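Home | Checklists | Move-In | Kitchen | Hallways | Contact

Rental walk-through checklist, with my comments

Property: upstairs unit, 2107 Dindale
Date: 14/05/2021

I do this walk-through every time a unit turns over, and I've started posting my notes so the next tenants can see what got looked at and what didn't. Anything marked OK I checked myself. Anything marked FIX is on my list, and I'll cross it off when it's done (I'm slow but I get there!).

FRONT DOOR AND STAIRS

[OK] Deadbolt throws all the way. It was sticking in April so I filed the strike plate a little and now it slides like butter.

[OK] Handrail tight. I leaned on it with my whole weight, which is not nothing.

[FIX] Third stair from the top has a lifted tread edge. You can catch a toe on it coming down in socks. Two screws and some wood glue – I have both in the truck.

[OK] Porch light. New bulb, and I scraped the old paint off the cover while I was up there, so it's a lot brighter than the last people had it.

SMOKE AND CO ALARMS

[OK] Bedroom alarm, tested with the button. Loud.

[OK] Hall alarm, same.

[FIX] The CO alarm by the furnace closet chirped twice while I stood there. I put in a fresh battery and it chirped again, so I think the unit is just old. Replacement ordered from Mastex. Please don't move in a mattress or anything else until I've got the new one up – I mean it.

KITCHEN

[OK] Outlets by the sink trip and reset. I used the plug-in tester on both.

[OK] Range burners light on the first or second click. Back left is the lazy one.

[FIX] Anti-tip bracket missing behind the range. I pulled the range out and there are holes in the wall where one used to be, so somebody took it off and never put it back. This one bugs me more than anything else on the page. If you have little kids visiting, keep them off the oven door until it's fixed.

[OK] Under the sink. Dry, no smell, shutoffs turn by hand. The Caputo faucet drips if you leave the handle halfway, so push it all the way down.

BATHROOM

[OK] Fan pulls. I held a square of toilet paper up to it and it stuck.

[FIX] Grab bar by the tub wiggles. I want to open the wall and see if there's any blocking behind it. Don't use it for now.

[OK] Water heater dial turned down a notch. It was way too hot at the tap.

WALLS AND THINGS HUNG ON THEM

People skip this part and I used to skip it too. Then a big mirror came down in one of my other places and took a chunk out of the floor, and now I take down every single thing that's staying with the unit and look at the back of it. Check the backing, the corners and whatever it hangs from, then check the wall anchor too.

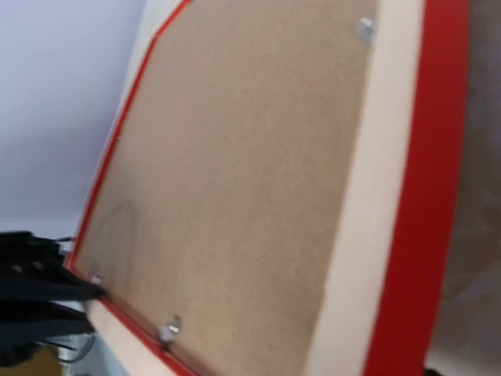 Flultden Flats Owner

[OK] Backing boards. On a frame with a brown hardboard back like this one, I press lightly along the edges to feel for any give. If the board bows or pops out, the glass can follow it, and I'd rather find that out on a table.

[FIX] Hallway anchors. Two are the cheap plastic kind and they spin. Swapping them for toggles.

[OK] Curtain rods, all 5 brackets solid.

WINDOWS

[OK] All of them open and stay open, including the bedroom one you'd climb out of in a fire.

[FIX] Bedroom screen has a tear in the corner, and the blind cord needs a cleat up high.

Stair tread and range bracket get done first, then the grab bar. If you spot something I missed, leave a note in the lockbox with the room written on it.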